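Workshop Tips: Trying Out Grippers Without Losing a Weekend

2022-08-10

I get asked about grippers more than anything else on this page, usually by somebody who has just talked themselves into an arm for the shop and now has three different sets of fingers in an online cart. So this one is all grippers, with a little bit about cables and controllers at the end. I've been swapping between a Trusance parallel gripper, a Drirkley one (also parallel, longer fingers) and a Sostetti suction cup since May, and most of what follows I learned by dropping things.

Start with boxes and blocks. I know, you want to see it pick up an egg! But a plain box with square sides tells you so much in the first ten minutes. Does it close evenly? Does the box twist when the fingers touch it? If one finger gets there first, the box will slide over to meet the other one, and then your nice careful position is off by however far it slid. The Drirkley did this to me for a whole evening before I figured out I'd put one finger on a notch too far in. Count your notches, folks.

Measure the opening yourself. The number on the sheet is usually fingertip to fingertip with nothing on them, and once you stick on rubber pads you lose a bit from each side. I use a cheap caliper and write the real number on masking tape on the gripper body. Then leave yourself some room. If the box only just fits between the fingers, one will land on top of the box sooner or later, and that's an ugly noise.

Come down slow. I run my approach at whatever speed the controller thinks is normal, stop 2 inches above the part, and creep from there. Creeping feels silly when you're standing there with a cup of coffee going cold, but I haven't bent a finger since I started doing it.

Put something soft down. A rug, a yoga mat, the padded stuff that comes in tool drawers, anything with a little give. Bare concrete forgives nothing. The one catch with a rug is pile height: a thick one lets small parts sink and lean, and then you're chasing a tilted block. Flat weave or a thin printed one is what you want, and tape the corners.
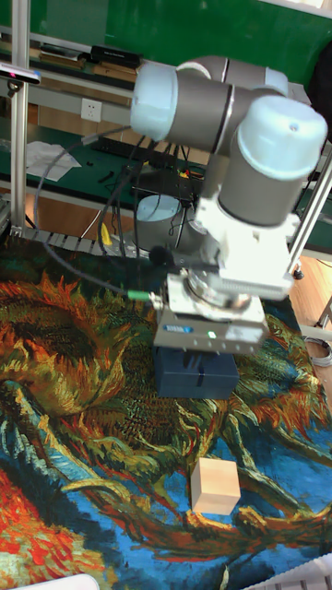
Now, the pads. The factory ones on the Trusance are hard and a bit shiny, and they were fine on wood and terrible on anything slick. I tried bicycle inner tube (great grip, leaves black marks), shelf liner (peels off by lunchtime) and the thin silicone sheet sold for baking. The baking sheet won by a mile. Cut it a hair smaller than the finger, wipe everything down with rubbing alcohol, and stick it on with double-sided tape. When it gets dusty, a damp cloth brings it right back.

Do the same test enough times to mean something. Five good picks in a row made me feel like a genius, and the sixth one went under the bench. What I do now is 200 picks per gripper, same block, same spot, with a tally sheet on a clipboard. I split it over a couple of evenings and put the radio on. If you change anything at all in the middle (pads, speed, closing force) start the sheet over. I know it hurts. Start it over anyway.

For closing force, begin at the lowest setting and work up until the part stops slipping when you give it a gentle tug with your hand, then add one more click. Please do the tugging with the arm stopped and your other hand on the stop button. More force than that just crushes cardboard and wears out the pads.

A quick word on suction, as I promised a couple of you. The Sostetti cup is a joy on flat, smooth, sealed surfaces, and it's faster than any fingers I own. Bare wood leaks. Cardboard leaks a little, and dusty cardboard leaks a lot. If everything you move is a shiny lid or a sheet of acrylic, buy the cup and be happy. For a mixed pile of stuff I'd get fingers first.

Cables! This is the part I rushed, and I paid for it. The cable to the gripper needs enough slack to reach every pose you'll ask for, and not so much that it droops down and snags the thing you're picking up. Move the arm by hand (or jog it slowly) to the farthest corners of your work area before you tie anything down, and watch the connector the whole time. It shouldn't ever look pulled. I like hook-and-loop straps better than zip ties here, because you will be redoing this. I snipped straight into a jacket once going after a zip tie, and the new cable took forever to arrive.

While you're at it, weigh the gripper with its bracket and screws. Mine came to 315 grams more than I'd typed into the controller, and the arm had been sagging a touch at full reach the whole time. I'd been blaming the arm! Put the real weight in, let it recalibrate if yours has that option, and see how many of your mystery problems go away.

Controllers: I've used the one that came with the arm and a Farouk box that I bought secondhand. The Farouk is nicer to program and has a slower, gentler close, which I love for thin-walled boxes. The stock one starts up quicker and never loses its settings. If you're only comparing grippers, pick one controller and stay with it until you're done, or you won't know which thing you're comparing.

Save your positions under names you'll understand next month. I had a file with "pick", "pick new", "pick new ok" and "pick 243", and I still have no clue what 243 was. These days I use the gripper name and the part name, so "drirkley box high" and "drirkley box low". Boring and easy to find.

And my pick so far, for those who scrolled straight down here: the Trusance with the silicone pads for everyday stuff, with the Drirkley coming out of the drawer when I need the reach. I still want to try the longer fingers on round things, jar lids and dowels mostly, and I'll add the tally to this page once I've gotten through the full sheet.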